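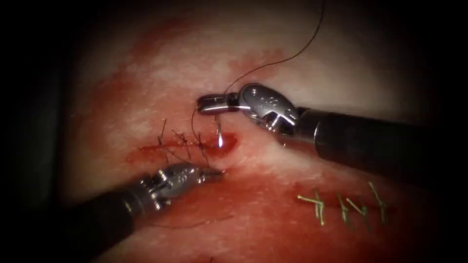 Volume 14, Issue 21

Adell Sewing Guild Opens Free Mending Room in Former Skirner Shoe Store

ADELL -- Bring the jeans with the blown-out knee! The Adell Sewing Guild will open a free mending room this May in the old Skirner shoe store on Mrema Street, with 12 sewing machines, a long hand-stitching table and plenty of thread.

Doors open at 4 p.m. and the last repair starts at 7:30. Visitors can drop in with up to two items and sit down with a guild member to fix them. Beginners are welcome, and so are people who haven't held a needle since middle school.

"We ran a trial over the winter and mended 228 pieces of clothing," said guild president Rehema Lyimo. "Coats, backpacks, a wedding dress, one very loved stuffed rabbit. People kept asking when we'd do it again, and I'm thrilled to finally have an answer for them."

Jacinto Villalobos will teach darning and patching at the front table. Do-yoon Tak, a retired tailor, takes on zippers and linings -- the jobs most of us put off for years.

"A zipper looks scary until you've taken one out," Tak said. "Then you want to do all of them."

Fabric store Motex has donated denim, wool and cotton scraps for patches. Leather, tents and anything with a battery should stay home for now. Please wash clothes before bringing them in.

Anyone who would like to help teach can ask for Naveen Pathak at the front desk. Street parking is free after 5 p.m., and the side entrance on the alley has a ramp.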